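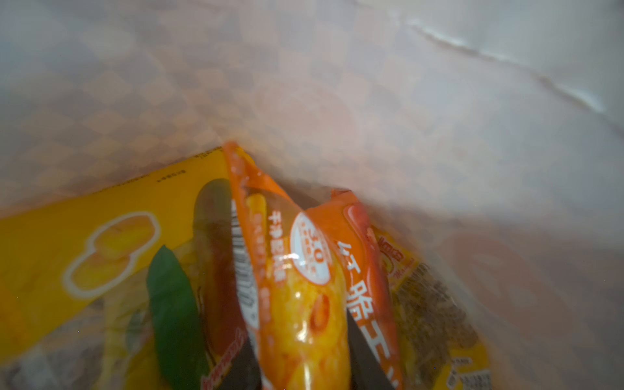

Figure 4.1 Packaged snacks at the bottom of a plastic bag.

Chapter 4
What Does "Superfruit" Mean?

Walk down the juice aisle of any large store and you will meet a dozen fruits that promise to clean your blood, sharpen your memory, or slow your aging. Some of them grow wild in places where people have eaten them for centuries without noticing any of this. The word "superfruit" has no agreed meaning in botany or in nutrition. It was built for selling, and this chapter treats it that way.

We begin with the sea buckthorn, a thorny shrub with small orange berries that are sour enough to make most people wince. The berries contain vitamin C, and the pulp and seeds both hold oil. Those facts are well supported. Claims that the oil cures ulcers, restores hair, or protects the heart stand on much weaker ground, and you should ask the same things of each one. Who was tested? How many people? What did they eat or swallow, and how much? Were they compared with anyone?

Consider a case we will return to in Section 4.3. A juice maker called Lirkik printed on its cartons that its berry drink "supports natural defenses." When Milagros Dalisay and Eduardo Tan asked for the evidence, they were sent a survey of 648 customers. All of them had bought the drink more than once. They were asked whether they felt better, and most said yes. No group went without the juice. Nobody was examined. People who disliked the drink or felt no change had probably stopped buying it and so were never asked.

The phrase itself also deserves a hard look. "Supports" does not say how much. "Natural defenses" could mean the skin, the white blood cells, or a good mood.

None of this makes the berry worthless. It is a food, and a decent one, though you may want sugar with it. Vibeke Riis, who grew the shrub for 10 years near Hornis, told her buyers that it made good jam and held a sandy bank in place. She made no other claims, and she still sold her crop.

Before you read on, write down three things you believe about the health effects of any fruit, along with where you heard each one. Keep the list. You will need it for the exercise at the end of Section 4.2.

4.1 From the Plant to the Label

A fresh berry and a berry powder are different foods. Drying, heating, and straining all change what is left, and vitamin C is among the first things to suffer.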